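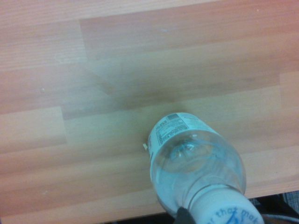
Figure 4. Tabletop with a light wood-grain laminate surface in a staggered plank pattern.

3.2 Household survey

The survey was carried out in Furnival, a town whose older apartment blocks were refitted by the housing firm Promico. Families who rent there receive a basic set of furniture with the unit and may add their own. We chose the town for two reasons. The supplied furniture is much the same from one unit to the next, and the tenant records give a move-in year for each household, so length of stay did not have to be taken from memory.

A total of 528 households agreed to take part. Each adult who usually prepared the evening meal was asked to fill in a short form covering where meals were eaten, who was present, and what else the eating surface was used for during the day. The form had 16 items. It was tested in June on a small group of tenants in the Basavard blocks, and two items were reworded after that test. The first had used the word "supper," which older tenants took to mean a late snack. The second asked about "sharing" a meal and was often read as sharing one plate.

Forms were handed out and collected by Iresha Samarakoon and Kagiso Moodley. Households that did not return the form within two weeks were visited once more and then left alone. Tenants in the Basavard test group were not asked again, and their answers are not included in the results.

3.3 Meal location

Answers on meal location were sorted into table, sofa or low table, bed, standing, and outside the home. Where a respondent marked more than one, the first place written down was used. This rule is crude. Fitzgerald Oyelaran recoded a portion of the forms using the last place written instead, and the order of the categories did not change, though the gap between table and sofa became smaller.

Households with school-age children reported eating at a table more often than those without. The difference was clearest among families who had lived in the same unit for a long time. Newer tenants gave more mixed answers, and several wrote in the margin that the table was being used for homework or paid work and had to be cleared first. We did not ask about this directly — the item on daytime use lists activities but does not ask whether they get in the way of meals.

Tables with a laminate top, as in Figure 4, were recorded under a single surface code along with other wipe-clean finishes. Surface type showed no link with meal location and was dropped from the later models.

3.4 Limits of the self-report data

Respondents described a usual evening, and people tend to report the habits they approve of. Earlier work by Mollah and Majumder in Gromier compared forms with meal diaries and found that shared meals were reported more often on the forms. We had no diaries to compare against, and the figures for shared meals should be read as upper limits.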